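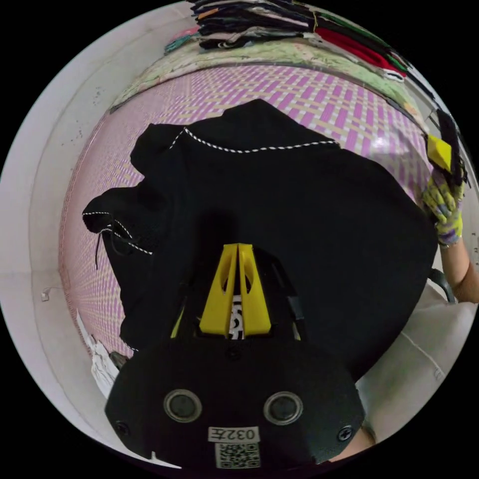

Ticket: Caller name with a non-Latin character is shown wrong on desk phones
Product: Kimergate PBX, SIP trunk by Gidov
Status: Solved, waiting for confirmation
Opened: Dec 11, 2020

We have a problem with the caller name on internal calls. When the display name of an extension contains only English letters, all phones show it correctly. When it contains one Chinese character, the Jindosen desk phones show two or three strange symbols in its place. For the test I needed a short name which mixes digits and one such character, and I took 032左, the same as on the small white label over the QR code. The softphone shows this name correctly. The desk phone shows 032 and then the symbols.

What I have tried already:
Restarted the phone and the PBX service. No change.
Changed the phone language. No change.
Updated the firmware on one phone. No change.
Called from the Gidov trunk with a plain name. This works well.

I also looked at the SIP trace. The INVITE which leaves the PBX has the correct UTF-8 bytes in the From header, so I think the PBX is not guilty. The log file has 2,546 lines, I attach only the part with the call.

Reply from support:
Thank you for the trace. Please open the phone web page, go to Account, Advanced, and check the field "Caller name charset". If it says ISO-8859-1, please set it to UTF-8, save and register the phone again.

Update from me:
The field was on ISO-8859-1. I changed it on 2 phones and now both show the name correctly. But after 30 minutes one phone went back to the old value. I found that the provisioning template in the Moriarty office still has the old charset, and the phone reads this template again at each resync.

Update from me:
I corrected the template and made a resync by hand. The value stays now. In August we copied this template from an older phone model, so I will check the other fields in it too. Please keep the ticket open until I have changed the remaining phones.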